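Bin picking cells: buying FAQ
Updated July 3, 2022

What does a starter cell cost to plan for?
Arm first, then gripper, then everything else. The everything else is what gets people. Cables, clamps, bins, spares. Hold back 12 percent for it.

Do I need a new arm?
No. Used is fine if the controler comes with it. Ask for hours and service papers.

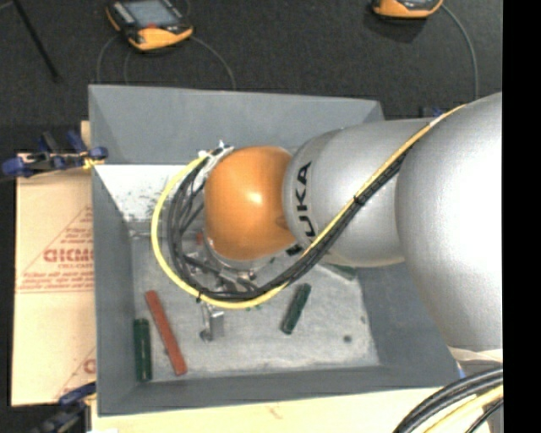 How long is delivery?
Skirinis grippers, up to 50 days. Order before August if you want it this year. Bandara ships cable sets quicker, get 2.

Can we try before we buy?
Yes. Send us your parts, mixed, the ugly ones too. Trial fee is $500, comes off the invoice if you order.

Who signs off quotes?
Upendo Mutiso, Wulach sales desk. Put teh bin size in your first email pls.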